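# Where the Bottle Goes

14 Jan 2024

Most of the mess in a living room is made of things that belong in another room. A bottle comes home from work and gets set down by the armchair. A mug follows somebody in from the kitchen. Slippers come off wherever the feet stop. I live in a 1296-square-foot apartment on the Zonell side of Piltmont, and for years I dealt with all of this on weekends, in one long, bad-tempered sweep.

Last winter I quit doing that and started clearing up a little every evening. I keep it to one armload of stuff at a time. It's a dull subject, but I have gotten more use out of it than out of any closet system I ever paid for.

I start with bottles. A reusable bottle is an awkward thing to store. It's too tall for the mug shelf and tips over in a drawer, so it ends up standing on whatever flat surface was closest. A black one is worse, because it disappears next to a black table leg or a speaker and stays there through the next morning's hunt for it.

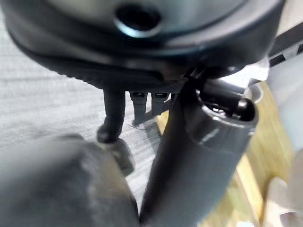
*Dark gray, with a glossy black knob.*

My rule is that bottles get emptied at night, whether or not I think the water is still good. The lid comes off and stays off until morning. If there's a gasket, I pull it out with a fingernail and rinse the groove, where the smell starts. Bottles with a narrow neck need a brush. I bought mine at Semwal, the hardware store near the bus depot, and it has outlasted the bottle I bought it for.

We used to own more bottles than any household needs. In February I lined them all up on the counter and kept 5, and even that was generous. Two would leak if you laid them down in a bag. One had a straw lid that I was never going to clean properly. What made the cut was plain: a straight body, a lid with few parts, a neck wide enough for ice.
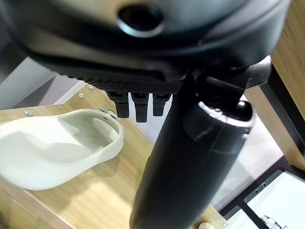
*Matte black body, silver-gray ring at the neck.*

The kept ones live on the counter to the left of the sink, upside down until dry and then right side up. I tried a cabinet first. The cabinet had a door, and the door was enough to defeat everybody in the house. Open storage looks messier in a magazine and works better at eleven at night.

After the bottles I do a lap for dishes. I go around the walls first and cross the middle last, which sounds fussy, but the middle of a room gets looked at all day and the edges don't. Things slide toward the edges. Plates go under the front of the couch, spoons go behind lamps, and glasses settle beside whatever piece of furniture has the nearest outlet.
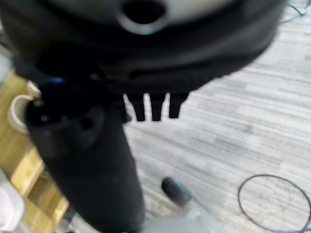
Mugs are the main catch on that lap. They are small and have a handle, so you carry one in without noticing you're carrying it. A white mug up against a yellow-brown wooden surface ought to be easy to see, but put something dark in front of it and all that's left is a pale curve. I look for the curve. Cords get picked up on the same pass, and a thin black one in a loose loop on a gray floor is the kind I would otherwise find with my foot. I wind cords around my hand and fasten them with a strip of hook-and-loop tape cut from a roll. The twist ties they come with wear out fast.

Shoes and slippers come last. We had a basket for them by the door for a long time, and I'd recommend against it. A basket takes anything you throw at it and gives back one shoe. You dig for the other while the bus goes by. A rack with open shelves holds less and hides nothing, so a missing slipper shows up as a gap on the board before anyone's feet are cold.
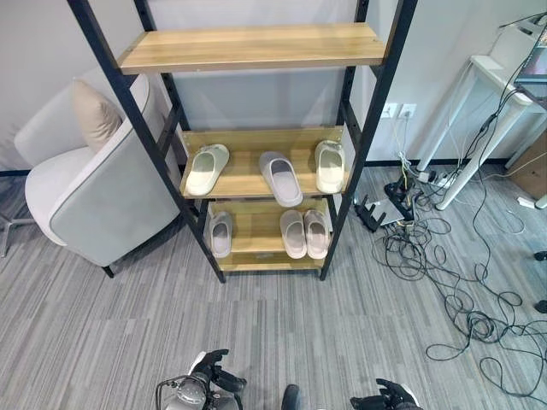
Spacing is where I have changed my mind. I used to push pairs tight together to save room, and then the shelf filled up with shoes we no longer wore. Now each pair gets its own stretch of board, and when a new pair comes in, an old one has to leave. The top shelf stays clear if I can manage it. Mail wants to live there, and gloves, and once a bag of potatoes.

The company that makes the storage line I looked at, Claleo, sells a rack with closed fronts. I went back and forth on it and decided to stay with open boards, mostly on account of the cabinet door.

The evening round takes me less time than the news does. I still skip it some nights, and the next one takes longer. On those nights I do the bottles anyway and leave the slippers where they are.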